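Category: Workshop notes / Furniture and rooms

Notebook, 17/06/2018 - coat rack and the sitting corner

I continue from the page before, where I wrote down the list of things that still must be decided for the sitting corner at Parkisberg.

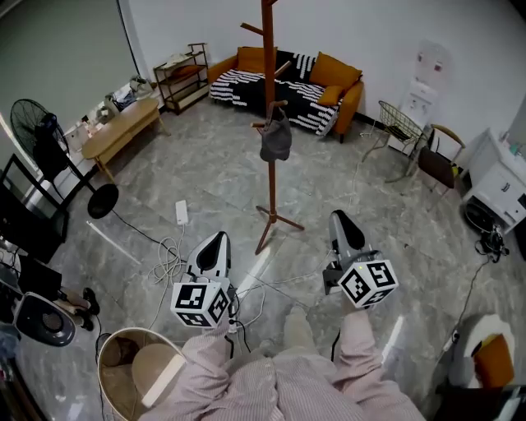
The coat rack first. It has a tripod base and short pegs near the top, and I was afraid it would fall when only one side is loaded. With the gray cloth bag on a single peg it stands well. Then I put two winter coats on the same side and it began to lean when I pulled one sleeve. So the rule for now is: heavy things must be divided on opposite pegs, and the bag goes over a leg of the base, not between two legs. Between two legs it is weaker, I tried it twice.

Near the middle of the room is maybe not the best place for it. It is easy to reach from every side, but one walks around it all the time. I want to try it closer to the shelving unit, 21 cm from the side of it, so the bag can still hang free. Any closer and the coats will rub on the metal.

Floor. The large gray tiles are nice to look at and easy to wipe, but they are hard and smooth, and the rack slides if somebody bumps it. I ordered felt pads from Clatimo last time and I regret this, felt makes the sliding worse. For three legs we need rubber. Adomaitis has them in packs of 5, one pack is enough and two stay for spare.

Cables. The white adapter and the black and white cables are still lying across the floor, and they pass exactly where people walk to the sofa. I do not want to tape them on the tiles, the glue leaves a gray line that takes a long time to remove. Better to bring them along the wall and behind the shelving unit. I have to measure if the white cable is long enough for this. If not, we take the extension from the other room.

Sofa. The striped throw is good for the seat but it moves every time someone sits down. I tucked the back part deep behind the seat and it stayed for one evening. Three cushions are enough, please do not bring more. The smaller one can stay in front. Orange on orange was not my idea, but with the black and white blanket it is quiet enough for the eye.

Shelving unit. Keep the top shelf light. The screws from Vivbridge were 2 mm too short for the back brace, so it is held only at the sides until the correct ones come. No books on the top before that.

The oval table is too far in the corner to be used from the sofa - I would pull it forward, but only after the cables are moved. The things behind it along the wall need to be sorted also. I did not open the small white box.

To do next: rubber pads, cable length, screws for the brace. Then move the rack and write here if it leans again.

This site uses cookies to remember your settings. Accept / Read more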